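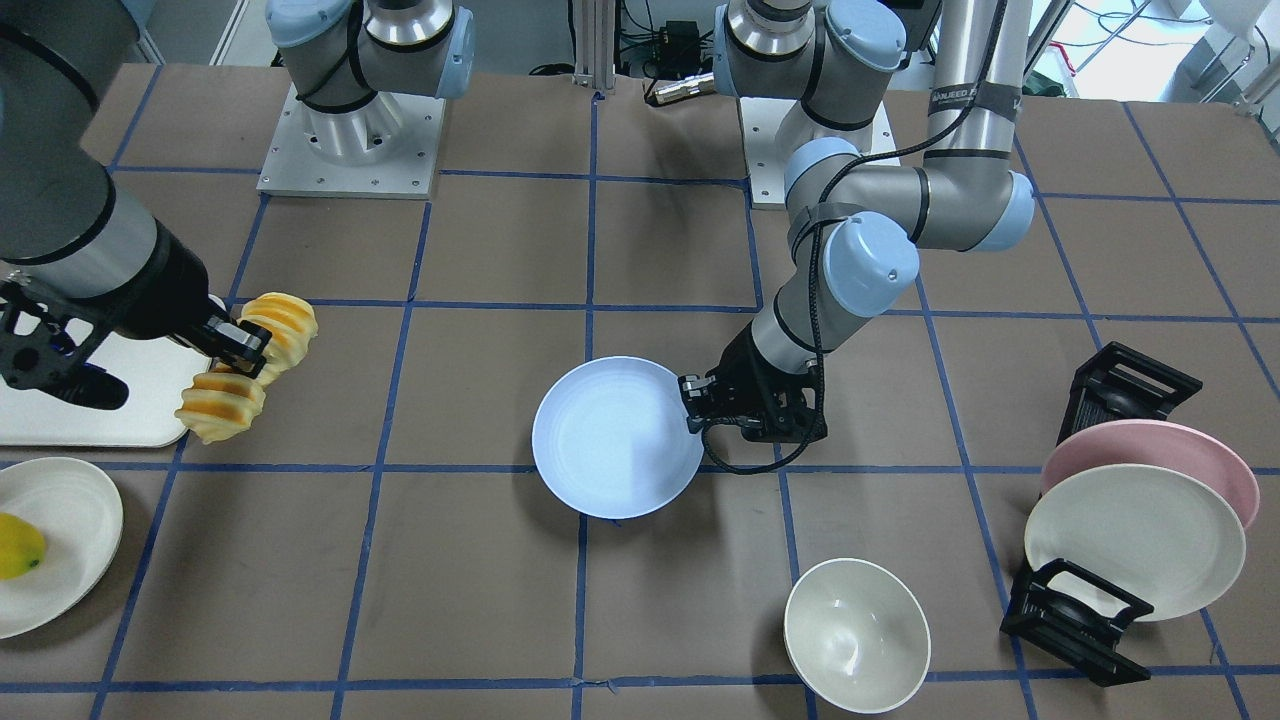
Table 2, item and plate both raised.

Entry 336. Lemon on plate, confirmed. Yellow ridged item raised, left side. Plate raised, center. Clem Hapeta typed this at the end of the afternoon and saved it under Bomby, the name the supper setting had carried since April.

The rules came from Skatura. Every article on the table was to have a square, and every square was to be bounded by blue tape. Plates could be lifted by the rim. The lemon was not to be moved.

Rostam Nouri read the entry twice. "Bread or corn?" he asked.

"The list says roll."

"The list is from Molent. They wrote it by phone."
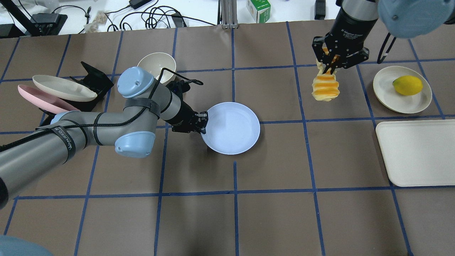
Orange and yellow corn held upright. Lemon on its plate, right.

Clem changed the word to corn. The pink plate was entered as racked. The bowl had no line on the form, so she added one – bowl, cream, near rack – and initialed it.

Rostam asked who the supper was for. The form had a field for guests. It read 2, and had read 2 in all 343 entries on file, with no names given.

"Tamihana would know," Clem said.

"Tamihana closed."

She left the field as it was and went on to the tape.
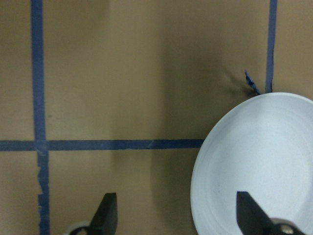
Entry 337: Tape

Lower left strip, edges ragged. Small scrap standing up near the large white plate. Dark smudge beside it, cause not entered.

Contact the editors | © Skatura Quarterly | Back to top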